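Robots at Work: what you'll see at the Unden open day

Open day is 2nd August. Doors at 2. Wear shoes you can stand in.

What is a robot arm? A machine with joints, a bit like your shoulder, elbow and wrist. Motors turn each joint. A computer tells the motors how far to go.

And the hand? It's called a gripper. Mostly just two fingers that open and shut. Try picking up a sock with only your thumb and one finger — now you know how it feels.

Why cloth? Because cloth is hard! A block stays the same shape. A cloth flops, twists, hides its own corners. So the robot has to look again and agian.

How does it learn? Lots of ways. At Unden a person moves the arms first and the computer saves every move. The team has saved 4,000 tries so far. Some went badly. Those get kept too.

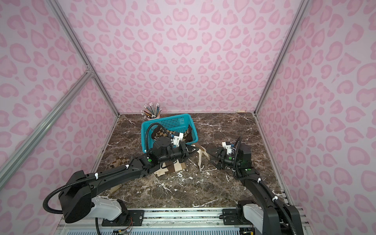
Two arms are better than one for this stuff. One can hold while the other one pulls or smooths, same as you do with a towel. They have to take turns nicely or they bump.

Rules for the visit: stay behind the yellow line, hands off the glass, ask anything you like. Groups of 14, so you might wait a bit. The Prenora room next door has paper and crayons — draw your own gripper, we hang them up til December.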